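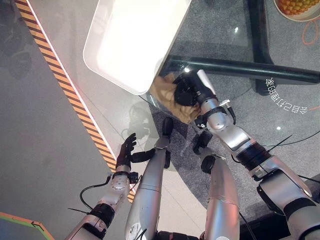 How to change your own cabin air filter

Posted 10 August 2024 by Alina Preda

My car's blower started sounding like a hair dryer with a sock in it back in June, and I put up with it for weeks before I did anything. The dealer wanted $196 to swap the cabin filter. I paid $12 for the part and did it in my driveway before lunch, and I'm a person who once needed help opening my own hood.

Quick note before you start: this is the filter for the air you breathe inside the car. The engine has its own separate filter, and that one lives under the hood. Don't mix them up at the parts counter like I did (the guy was very nice about it).

What you need

A new cabin filter that fits your year and model. Your owner's manual may have the part number, or the store can look it up. I also like to have a flashlight and a vacuum with a narrow hose. Some cars need a Phillips screwdriver or a small socket, but mine didn't need any tools at all.

Finding the old one

On a lot of cars it's behind the glove box. On others it's under the dash on the passenger side, or at the base of the windshield under a plastic cover. Check the manual first! I spent a good while poking around in the wrong spot.

Getting the glove box out of the way

Turn the car off and empty the glove box. All of it – I found 979 napkins in there, or it felt like it.

Look on the right side for a little damper arm and slide it off its peg. Then squeeze both sides of the box inward so the stops clear the dash, and let it swing down. It takes more of a squeeze than you'd think, but if it really won't budge, stop and look for a screw. My friend Nilmini Uddin forced hers and snapped a stop, and now her glove box drops open on left turns.

Swapping the filter

Behind the box you should see a long, narrow plastic door with a tab at one or both ends. Pinch the tabs and pull it off. Before you touch the filter, find the arrow on its edge and take a picture of it with your phone. It shows which way the air flows, and the new one has to match.

Now slide the old filter out slowly and keep it level, or all the leaves and grit land in the slot. Mine was gray and furry and had half an acorn in it. Vacuum the slot, and don't poke the hose in too far if you can see the fan.

Slide the new one in with the arrow pointing the same way as the old one. If it bunches up, pull it back out and start again. Snap the door on, swing the box up until the stops pop past the dash, and hook the damper arm back on. I forgot the arm the first time and had to redo that bit.

Testing it

Start the car and run the fan on every speed. A steady whoosh is good. If you hear flapping or whistling, the door probably isn't snapped in all the way.

How often?

Go by your manual. I drive a dusty gravel road every day, so I peek at mine more often than it says – 1,650 miles after this change it already had a light coat of dust on it, but it was fine to put back in.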